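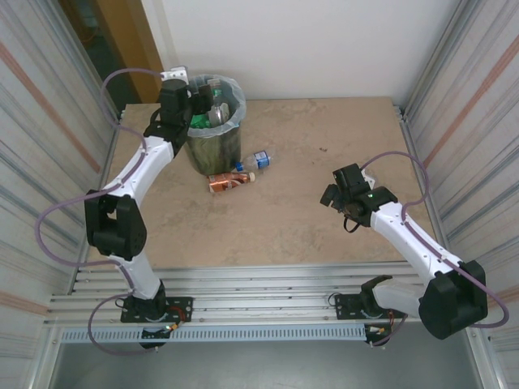

A trash bin and a beige tabletop, walls on three sides. Open day at Rakodier, 10 February 2025.

Rakodier is a town where household waste is sorted very seriously, and I wanted to see where my own bags go. The sorting center lies 2 kilometers behind the train station. I went on foot, which I do not recommend in winter, as the road has no sidewalk after the bridge.

The tour took 70 minutes. First we were given vests and ear protection, then we walked along a metal bridge above the belts. Paper goes to the left, glass falls down at the end with a terrible noise. Our guide told us that 52 towns send their trash to this hall – I had thought it was only ours. She also explained that a yogurt cup should be separated from its lid, and I must confess that I have never done this.

The part about compost was shorter than I hoped. The company Sikder takes the kitchen waste, but their hall was closed to visitors.

Afterwards there was soup in the canteen and a small sale of repaired household goods. I bought a desk lamp from the Prirance stand, and it works well. The next open day is in March, with places for 40 people. Registration is at the town hall.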